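### Old towers, new homes

The April drive brought in 193 desktop towers, a number we announced with pride until it dawned on us that they would all have to be put somewhere. For now, somewhere is the back half of the Plollow Street workshop, plus the hallway, plus a corner of Primo Morelli's garage that his family had other plans for.

Teardown has started. Each machine goes on its side, the panel comes off, and the sorting begins: drives in one bin, power supplies in another, cards in a third. Anything worth saving goes to the Stulow reading rooms as a rebuilt machine. Anything else goes to Clernis for metal.
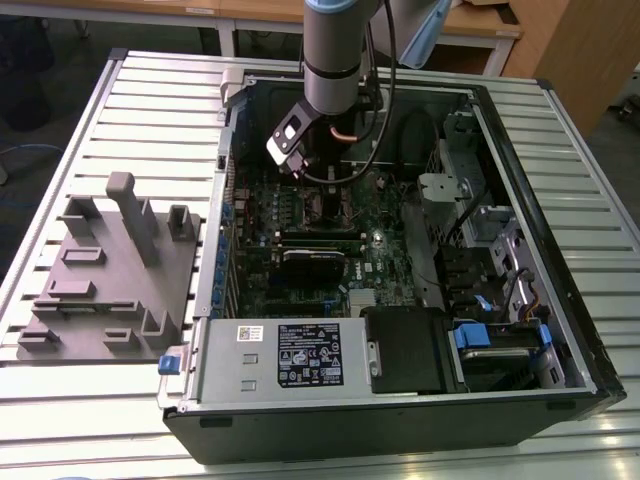 Primo has a soft spot for the old office Dells and will tell you so at length. His case rests largely on the blue bits. If a tab or handle is blue, it probably lets go of something, and you can put the screwdriver down. He has been known to hand a newcomer a tower and walk off to make coffee, on the theory that the colors explain themselves. Mostly they do. The graphics card is where people get nervous — there is usually a small catch at the end of the slot, and pulling harder has never persuaded it.

A reminder on drives, which we seem to print every time: they come out first and go in the locked bin, even if the donor swears there was nothing on there but recipes.

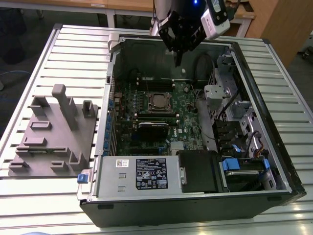
*A Dell tower on its side, processor and graphics card still in place.*

We still need thermal paste, SATA cables and 6 working keyboards with all their letters. Drop them at the Plollow Street door after 4 p.m. Please, no more towers until the hallway is a hallway again.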